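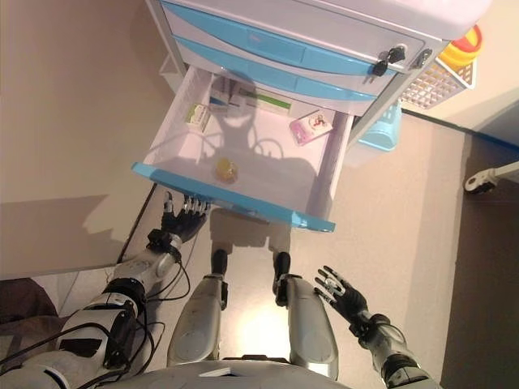

White cabinet with pale blue trim, keys in the lock.

I have worn a waistcoat to work most days since April, and enough people have asked about it that I may as well write it up.

It started with a wedding. I had bought a three-piece suit, wore it once, and then it hung in its bag doing nothing. The jacket was too smart for my office and the trousers too warm. The waistcoat was fine with a plain shirt and dark jeans, so I kept wearing it.

The first thing I learned is that a waistcoat from a suit looks like it came from a suit. Shiny back, thin cloth, very neat pockets. On its own it can make you look like you have left your jacket in the pub. A heavier cloth works better. Mine now is a brown wool one from Keramo, which I got second-hand, and the back is the same wool as the front.

Length matters more than anything else. It has to cover your waistband. If a strip of shirt shows when you lift your arms, the waistcoat is too short or your trousers are too low. I had to go back to trousers with a higher rise, and the Trullinden ones I ended up with are the best I own, although they do need a belt by the afternoon. 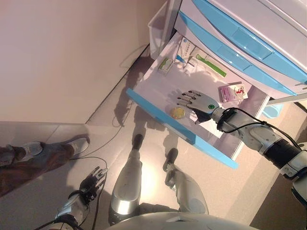 I took the wool one to Saron Negussie for altering. She has the shop called Negussie near the bus station and she is quick. She took in both sides and moved the buttons over, and told me to leave the bottom one undone, as everyone does. I asked if the strap at the back was worth using and she said to have it just tight enough to stop the cloth flapping. Any tighter and it pulls creases across the front, which mine had been doing for weeks.

For shirts I would stick to a soft collar. Button-down is good, a grandad collar is better in warm weather. I have not got on with T-shirts underneath. Amancay Carrasco at work does it with a grey linen one from Girno and looks great, but she is taller than me and the armholes on hers are cut much higher.

Colour is simple enough. Brown, navy or dark green will go with most things. I tried a checked one and it was too much next to a striped shirt, so it only comes out with white - about twice a month. 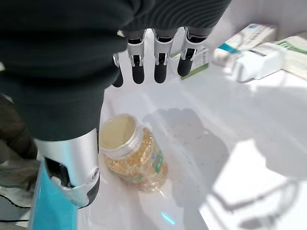
Looking after it

Brush it after wearing and hang it on a proper shaped hanger, buttoned at the top. I have washed mine once, by hand in cold water, and dried it flat on a towel. Empty the pockets overnight or they start to sag. I carry a pen and a train ticket in mine and nothing heavier.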